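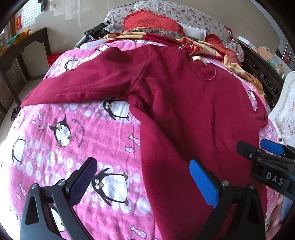 The Droltley penguin blanket in pink, with a maroon sweatshirt laid out on it.

Review by Jerome Dizon
Mon 6 September

I bought the Droltley from Zidoser in August for $45. The other one I looked at was the Suksawat, which only came in gray and cost more. I wanted something bright for the back bedroom that could also take having laundry folded on it.

Size is good. It covers our mattress and leaves enough to tuck in at the foot. The listing gave the weight as almost 690 grams, and it feels light for its size.

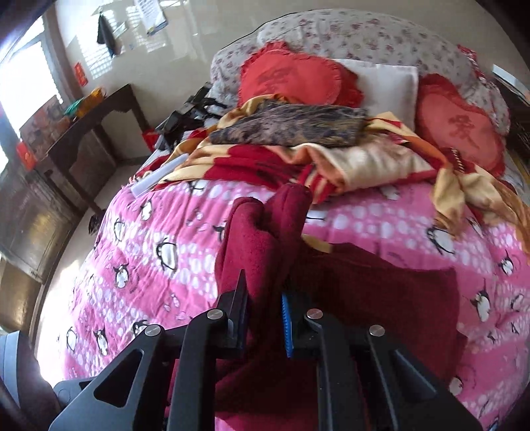 Color was my main worry, as the store photos looked washed out. In person the pink is strong. We kept the rest of our bedding, so it has to get along with the red heart cushions and the yellow, orange and red blanket up by the pillows. I think it does, but anyone who likes a quiet bedroom should pass.

I have washed it two times on cold. It came out the same size and I didn't see any fading. Drying took longer than I expected.

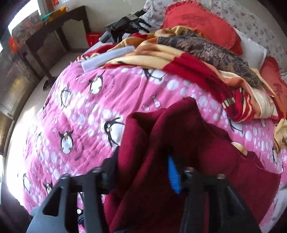 It slides a little when you fold heavier clothes on it, and I straighten it most mornings. My old Trurkden stayed put better but picked up lint from everything.
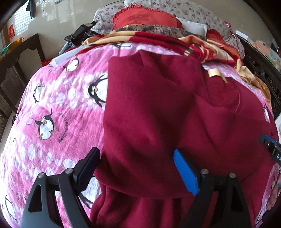 The print is the reason to buy it, or not to. Droltley has put some variety into it, and the penguins don't all face the same way. The one with the wide eyes is tilted as if it's sliding, and there is a curved line of black lettering by another. My daughter likes the bubble dots best.

Four stars. I took one off for the sliding. I would buy it again at the same price.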